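How a Workshop Plans for a Robot

Buying a robot is a little like getting a pet fish. The fish is one item on the list. The tank, the filter and the food are also on the list, and they have to be ready first.

Rima Karaki plans equipment for Jerkimley, a workshop that repairs small machines. In September she began planning a robot bench, where a robot picks up hand tools and puts them away. Her plan has three parts: the job, the parts and the money.

The job

A planner writes down the job before looking at any prices. "Tidy the bench" is too short. A useful job sheet names every tool the robot must hold. A screwdriver is thin. Pliers have two handles that can swing apart. A roll of tape is round and has a hole in it. A gripper (the robot's hand) has to open wide enough for the biggest item and close far enough for the smallest.
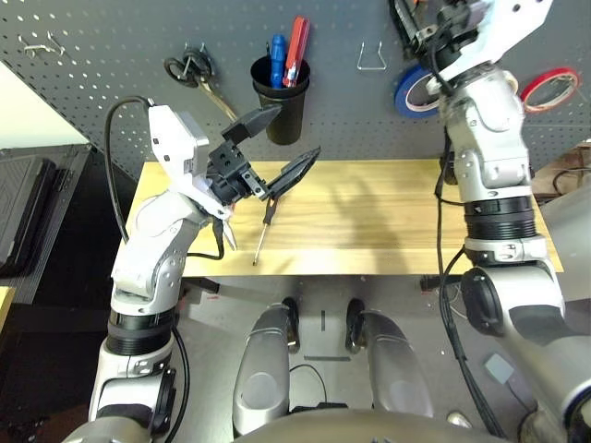
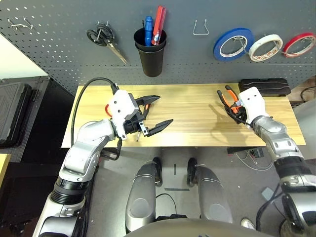
Pliers, held by the robot's right gripper.

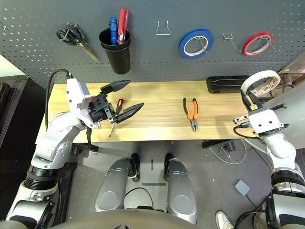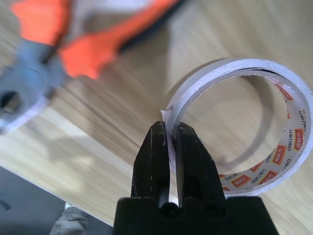
A roll of tape between two gripper fingers.

The job sheet also says where each tool belongs. Rima's sheet has 12 lines, one for each item. Next to each item she writes its width, its weight and its storage place.

The parts

A robot arm cannot work alone. It needs a gripper, a computer, power and cables. It needs a table at the right height. It also needs clear floor space, so that people can walk past safely. Rima measures the room before she orders anything - a robot that does not fit through the door is an expensive mistake.

Some parts wear out. Gripper fingers rub against tools all day, so spare fingers go on the list. Rima plans for two spare sets.

The money

A budget is a plan for spending. Rima sorts hers into two groups. The first group is paid once: the robot, the table, the delivery. The second group is paid again and again: electricity, repairs, spare parts and training for new workers.

She asks for prices from three sellers, Noltent, Matar and Ditolside. Each price is called a quote. The lowest quote is not always the cheapest choice. One seller may include training, and another may charge extra for it. Rima puts the same 19 questions to each seller and compares the answers side by side.

Try it yourself

Choose a job at home, such as putting pencils in a cup. Write down each object a robot would need to hold. Measure the widest one and the thinnest one. Then make two lists, one for things you would buy once and one for things you would keep paying for.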